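# What Is Up There? A Look at Big Ceilings

Most of the time you look straight ahead or down at your feet. In a large work building it is worth looking up. The ceiling of a workshop or warehouse has jobs to do, and many of the things that do those jobs are left out in the open.

## Why is the metal wavy?

Take a flat sheet of paper and hold it by one end. It flops over. Now fold it back and forth like a fan and hold it again. It stays out straight, even though it is the same piece of paper.

Metal works the same way. A thin flat sheet bends easily. A sheet with ridges pressed into it is much stiffer. We call this **corrugated** metal, and the raised lines are called ribs.

The sheets still need help. They rest on **beams**, which are long, strong bars. The beams carry the weight over to columns or walls, and those carry it down to the ground.

## Lights and pipes

A big room needs more than one light. If there were only one, the far corners would be dark and you would stand in your own shadow. Many work buildings use **fluorescent** lights. Inside the glass there is a gas. Electricity goes through the gas, and a white powder on the inside of the glass glows.

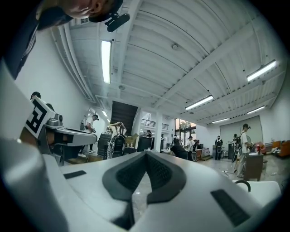

*A white ribbed ceiling held up by beams, with fluorescent lights and a round smoke detector.*

Pipes can carry water or protect wires. **Ducts** are wider, and they move air. Builders often run them along the edge of the room, where the wall meets the ceiling. In a house they are usually hidden. In a work building they are often left showing so that a worker can reach them to fix a leak.

## Why is the smoke detector so high?

Smoke from a fire is hot, and hot air rises. The smoke goes up first and spreads out under the ceiling. A detector up there can notice it early and sound the alarm.

## A floor that stops partway

Some tall rooms have a **mezzanine** (say MEZ-uh-neen). It is an extra floor that covers only part of the room. You climb stairs to get to it, and a railing along the open side keeps people from falling.

## Try it

You need 2 sheets of paper, 2 stacks of books the same height, and some coins.

1. Put the stacks 8 inches apart.
2. Lay a flat sheet across them and add coins to the middle, one at a time, until it sags.
3. Fold the other sheet into 12 narrow pleats and lay it across with the folds running from stack to stack.
4. Add coins again - can it hold 10?

*Written by Ziad Karam*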